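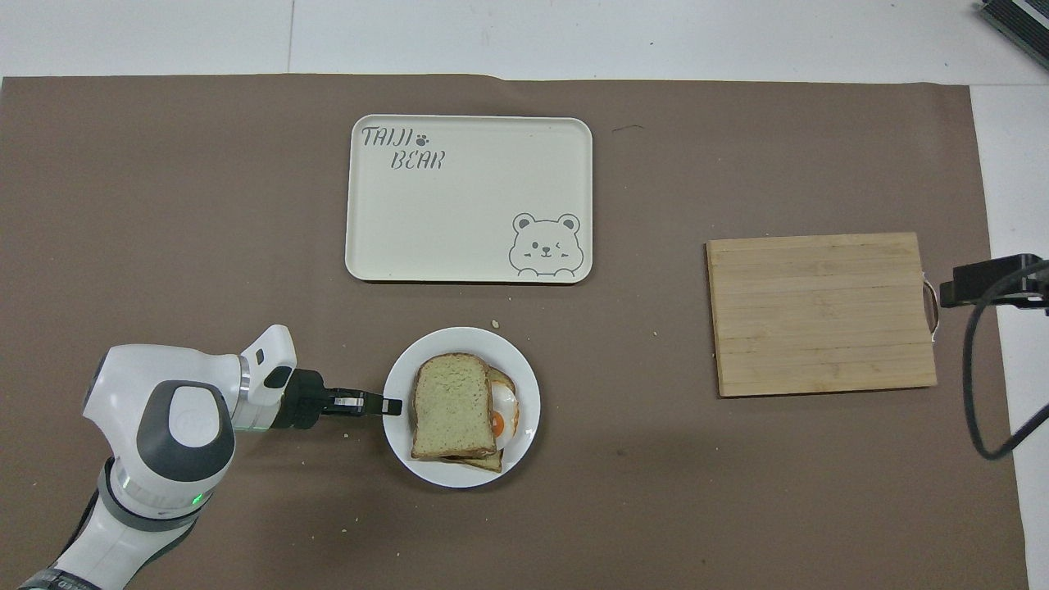 Get Involved > Calls for Participants > Breakfast Tray Study

Current calls Past results Getting here Contact

Egg sandwich eaters wanted, doubters welcome

The Bendwood Table Group is looking for 31 adults in Nellmont to eat a fried egg sandwich two ways and tell us whether it makes any difference how it gets to them. We have our suspicions. We would like to be proved wrong, or right, by people who don't work here.

Some background. For a while now, people who sell tableware and people who write about breakfast have been telling us that food eaten from a tray feels like more of a meal. You eat slower, they say. You enjoy it more. You snack less before lunch. We went looking for where this comes from and mostly found the same few claims being passed from one catalog to the next. One supplier sent us a survey of 2,000 customers, all of whom had already bought a tray. You can guess how that went.

So we are running a small test of our own, and small is the word for it. It won't settle anything for the whole country. If it tells us whether Xaba, our café downstairs, should spend its money on trays or on better bread, we'll be happy enough.

What you would eat

Whole-grain bread and one fried egg. We kept it plain on purpose. Put bacon or hot sauce in there and people rate the bacon or the hot sauce. A round white plate is used every time. On one visit you get the plate on the table. On the other it comes on a tray, a cream one with a bear on it. A few of us think the bear is going to skew the scores, and we may be right, so there is a question about it on the form.

We also want to look at toast. It gets taken for granted that toasted bread holds an egg better, and we aren't convinced. Slices go down on the cutting board as they come out of the bag, and some of them get toasted.

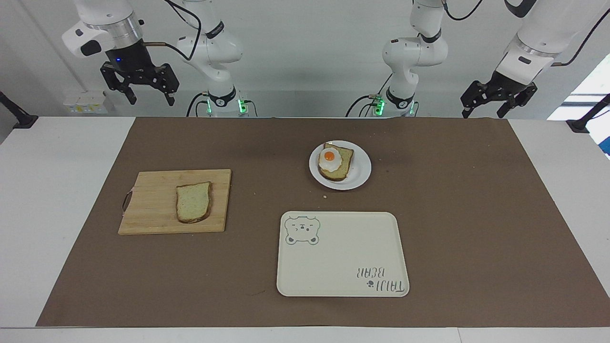

On your second visit you may be given the other kind of bread from the first. You won't be asked to guess which one we think is better, and please don't try to work it out from how we are acting.

What we ask of you

You come to our kitchen room on Drestden Street for 2 morning visits, both in May. Each one starts at 8:30 a.m. and should be over well before 10. Come without having eaten breakfast. Coffee beforehand is fine, as long as you have it both times or neither time.

You eat as much as you want and leave the rest. Then you fill in a paper form by yourself. It asks how full you feel, whether you liked the sandwich, whether the bread held up, and what you would expect to pay for it. There is a blank space at the end, and we read what people put there more carefully than we read the scores. Before lunch we send you one short text message asking if you've had a snack. Please tell the truth. We don't care whether it was doughnuts.

Who can take part

You need to be 18 or older and eat eggs and wheat. If you are allergic to either, please sit this one out. We can't swap in another bread or an egg substitute and still compare your answers with everyone else's. People who sell kitchen goods for a living can't take part, and neither can anyone who lives with them.

You don't need to be any kind of food expert. If you have strong opinions about yolks, put them in the blank space.

What you get

$50, paid in cash at the end of your second visit, plus the breakfasts. If you only make the first visit, you get half. There is no gift bag.

What happens to your answers

Forms carry a number in place of your name. We'll post the results under Past results whichever way they come out, including if the tray does nothing at all, which is where most of our money would be if we were allowed to bet.

How to sign up

Call the Bendwood front desk or stop by and ask for the breakfast study sheet. Tell us which mornings you can't do. Spots are given in the order we hear from people, and we keep a short waiting list. You will hear back from us either way.

Bendwood Table Group, Drestden Street, Nellmont | Contact the front desk | Back to top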